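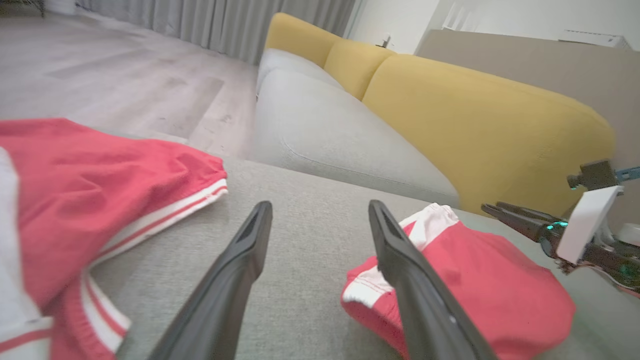
Why does clean laundry always end up on the sofa?

Because the sofa is wide, soft, close to the dryer in spirit if seldom in fact, and it doesn't have a door. A dresser asks you to open something. A closet wants a hanger. A sofa takes whatever you drop on it and keeps its opinions to itself.

I have been thinking about this more than a grown person should, mainly on account of a set of red athletic clothes. The sofa is gray, with back cushions the color of good mustard, and it was bought for company. Company gets it on the occasional Friday. The rest of the week it belongs to the wash, and red against gray and yellow has a way of announcing how long you have been putting something off.

## The trouble with team red

Athletic clothes are the hardest part of any load to fold, and people who tell you otherwise are folding towels. A towel has corners and a sense of duty. Mesh slides. Shorts with elastic in them will sit flat for as long as you are looking, then draw themselves up at the waist like somebody who has been insulted.

There is also the problem of stripes. Red with white trim looks sharp on a field, and on a cushion it turns into a puzzle, with the trim curving off under a fold so you can't tell a hem from a sleeve until you pick the whole thing up and shake it. You shake it. It is inside out. It is always inside out, and the tag is pointing at you.

I played one season in a weekend league, for a side sponsored by Brirkel, a local gutter firm. We lost to Sedisov Tile twice and to the weather once. My uniform cost $40 and has since spent more hours on furniture than it ever spent in motion.

## Bought solutions

The storage business knows all about this and would like to help. The Vekex catalog, which arrives whether I've moved or not, runs to 113 pages and offers a folding station in pale wood for $397. It has a shelf for socks. I looked at that shelf for some time. Then I worked out that it would stand right next to the sofa, and that I would put a plant on it and go on folding where I fold now.

My cousin sent me a plastic folding board, the hinged kind they use in shops. It does a handsome job on a shirt if the shirt is cotton and cooperative. Jerseys come off it looking fine and relax on the way down the hall.

What has worked, to the small extent anything has, is doing the slippery things first. Shirts get turned right side out and laid face down, sleeves in, bottom up to the collar. Shorts get folded once down the middle, so the side stripes meet, and then in half toward the waistband. I don't stack them. I roll them, tuck the roll under something heavier, and leave before they can change their minds.
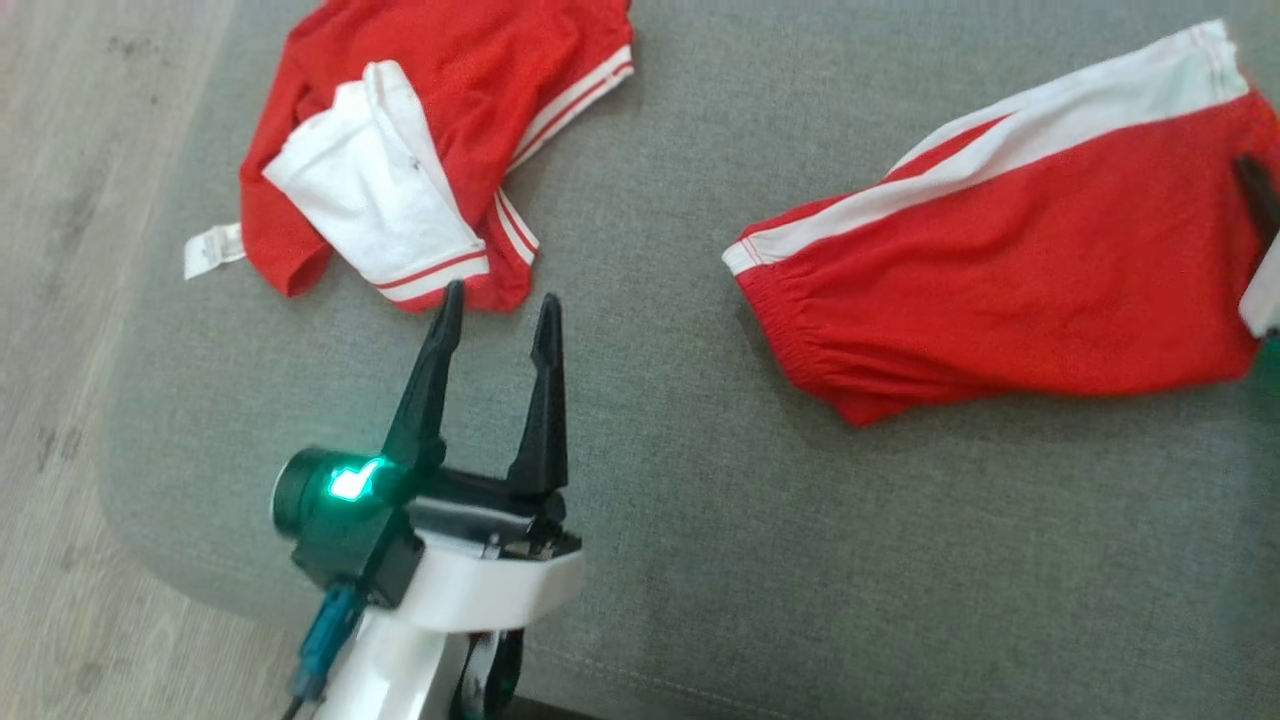
Amado Malabanan thinks I have the order backward, and told me so at length over the phone: shorts before shirts, every time, so that the shorts can be wrapped in the shirt and the whole uniform goes into the drawer as one bundle. He says he can get through a load of 40 pieces before the coffee is done. He also says a sofa is a perfectly respectable place to fold, provided you sit on the floor and face it, which puts the work at the right height and makes it impossible to lie down.

I tried his way the next morning. The bundle is good, I'll give him that. It travels well, and you can find both halves of the outfit at seven in the morning without turning on a light. The sitting on the floor I can't recommend past a certain age, though the height is right.

His other rule is that nothing gets put down twice. A shirt that leaves the pile has to be folded before it touches fabric again. I lasted around six minutes. Then the phone rang, and I set a jersey on the arm of the sofa, and it slid off behind the cushion with what I can only call relief.

It's still one up on the system at my aunt's house on Amarasinghe Street, where the clean clothes lived in a basket, the basket lived on a chair, and in January we simply dressed out of the chair.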